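Morarow Public Library
Interlibrary Loan: Frequently Asked Questions

Contents
Eligibility
Placing a request
Delivery and pickup
Loan periods and renewals
Fees and lost items
Articles and book chapters
Lending to other libraries
Contacting the department

Eligibility

Who may use interlibrary loan?
Any resident of Morarow or Plorach who holds a full library card in good standing may request items from other libraries. Cards marked Visitor or Internet Only do not include this service. Teachers who work in the district but live elsewhere may apply for an educator card at the front desk, and that card does include it.

Is there an age limit?
Cardholders under 14 need a parent or guardian to sign the request form. Older students may place requests on their own.

What does "good standing" mean?
The card must be current, and the account must owe less than $5. A card that has expired can be renewed at any service desk with proof of address.

Placing a request

How do I place a request?
Sign in to your account, choose Borrow from Another Library, and fill in the title, author, and edition. If you do not have internet access at home, paper forms are kept at the reference desk. Staff will enter the form for you by the end of the next working day.

Do I need the ISBN?
No, but it is helpful when a title has appeared in several editions. If you need one edition only, write "this edition only" in the notes field. Otherwise we will order whichever copy is nearest.

What can be requested?
Most printed books, large-print books, music scores, microfilm, and audiobooks on disc. Microfilm must be used in the building, on the reader in the local history room.

What can not be requested?
– Items owned by this library, even if they are checked out (please place a hold)
– Books published within the past six months
– E-books and downloadable audio
– Reference works and bound periodicals
– Video games
– Textbooks assigned for a current course

How many requests may I have open at one time?
Each card may have five open requests. A request counts as open from the time it is placed until the item is returned. Book clubs registered with the library may ask for a group allowance by writing to Ratih Tambunan in Adult Services.

May I cancel a request?
Yes, until the status in your account reads Shipped. After that point the item is on its way and will be held for you as usual.

Delivery and pickup

How long will my item take to arrive?
Items from within the state generally arrive in seven to ten working days. Items from outside the state may take three weeks or longer. The courier does not run during the last week of December, and requests placed in late November should be planned with this in mind.

How will I know that it has arrived?
You will receive an email, a text message, or a telephone call, according to the choice recorded in your account. Telephone notices are made by staff between 10 a.m. and noon.

Where do I pick it up?
At the branch you chose when placing the request. Interlibrary loan items are kept behind the desk and are not placed on the self-service hold shelf. Please bring your card or a photo ID.

Can someone else collect it for me?
Yes. The person must bring your library card. If you expect to send the same person regularly, you may add that name to your account in writing.

How long will it be held?
Eight days from the date of the notice. Unclaimed items are returned to the lending library, and three unclaimed items in one year will suspend the service on that card for 60 days.

Loan periods and renewals

How long may I keep the item?
The lending library sets the due date, which is printed on the paper band around the cover. Please leave the band in place. Most loans run for three or four weeks.

Can I renew?
One renewal may be requested if the band does not say No Renewals. Ask at least four days before the due date. The answer comes from the lending library and we can not promise a result.

Where do I return it?
At a staffed desk in any branch, during open hours.
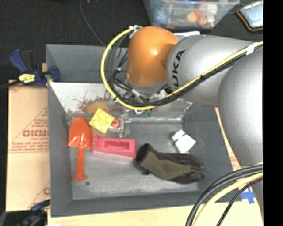 Please do not use the outdoor book drops for interlibrary loan items. Scores and older bindings are easily damaged there, and an item returned through a drop may remain on your account until it has been checked by hand.

Fees and lost items

Is there a charge?
There is no charge for placing a request. A small number of lending libraries, mostly at universities, charge a fee of their own. We will contact you before agreeing to any such fee, and you may decline it.

What are the late charges?
One dollar per day for each item, up to a limit of $15. Unlike our own collection, interlibrary loans are not covered by the fine-free policy.

What if I lose or damage something?
You will be billed the amount stated by the lending library. We are not able to accept a replacement copy unless that library has agreed to it in writing.

Articles and book chapters

Can I get a single article?
Yes. Articles and single chapters are sent as PDF files to the email address in your account, often within three working days. The file is yours to keep for private study. Copyright rules limit how much may be copied from one book or one journal issue, and the department will tell you if a request goes past that limit.

I received a file with a missing page. What should I do?
Reply to the delivery message and name the page. The lending library will be asked to scan it again.

Lending to other libraries

Does Morarow lend its own books?
Yes. Last year the library sent 2,818 items to other libraries and borrowed 1,765 for its own cardholders. Local history materials do not leave the building, although short copies can be made.

Our library would like to borrow from you. Whom do we contact?
Requests between libraries should be sent to Mateja Softić, Interlibrary Loan Coordinator. New partners are asked to complete a lending agreement first – it is two pages long and may be returned by email.

Contacting the department

The Interlibrary Loan office is in Room 126 of the main building and is open to the public from 9 a.m. to 4:30 p.m. on working days. Questions about bills should go to Prodromos Tzavaras in Accounts. For all other questions, please ask at the reference desk or use the contact form on this site, and include your card number with your message.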